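Workshop notebook, December, bench by the back window

Glaze tests, pink series, continued

Came in a little after four because the kiln needed to cool and I had no patience left for sitting at home thinking about it. Long entry today, sorry to whoever reads this after me, but I would like it all in one place for once.

Starting with the recipe. Kęstutis Kairys and I have been going back and forth on the pale pink since the fall, and I think we finally agree that the trouble was in the Brakusen clay body and had very little to do with the glaze. On Koppel the same bucket comes out soft and even, on Brakusen it goes gray at the foot and sulks. I mixed a fresh 500 gram batch anyway so that there could be no argument about old slop from the bottom of the bucket. Sieved it 2 times. It went through nicely the second time, with only a few crumbs left on the mesh, and I thinned it until it ran off my finger like cream.

Dipped the Koppel tiles first, then the Brakusen ones, then the cups. I held every piece under for a slow count of three, which is longer than Kęstutis likes (he says I drown them), but the thin dips last time looked starved and I would much prefer a fat glaze to a starved one. Feet wiped with the yellow sponge. Somebody please buy another yellow sponge, this one is coming to pieces.

Firing notes

Program as before, top temperature 1,148, slow at the start and a short hold at the end. I meant to slow the cooling through 756 and sit there for a while, to see whether it would calm the surface down, and then I got talking on the phone and missed it, so this load cooled at its own pace. Next one, then! I have written 756 on a piece of tape and stuck it to the controller where even I can't miss it.

The cone on the middle shelf was bent just the way I like it. The one on the bottom shelf was stiffer, so we still have a cold floor, and I've moved the Iner tiles up a level in the plan for next time.

Pink is such a fussy color to look at. Under the shop lamps everything seems a bit peachy, and by the window the same tile turns almost lilac, and I change my mind every time I walk across the room. I'm going to judge by daylight only from now on and write down the hour.

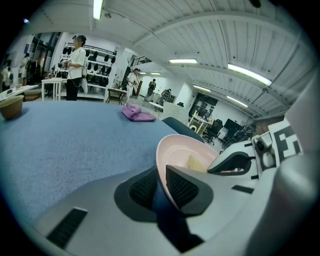 To do before the next load

1. Weigh out another 500 grams of the pink, same recipe, and label the lid properly this time.

2. Make four more tiles in Koppel and four in Flirnow, with a good deep texture on one half so we can see where the glaze breaks.

3. Scrape and wash the bottom shelf. There is a drip near the corner that will grab the next foot that lands on it.

4. Ask Kęstutis if he still has his notes on Flirnow from before the move. I remember him being very happy with it under white, and I can't find a word of it in this book.

5. Hold at 756. See tape.

Leaving the kiln lid propped for the night. The tiles are on the window shelf in firing order, left to right, so please don't shuffle them until I've had a look in the morning light.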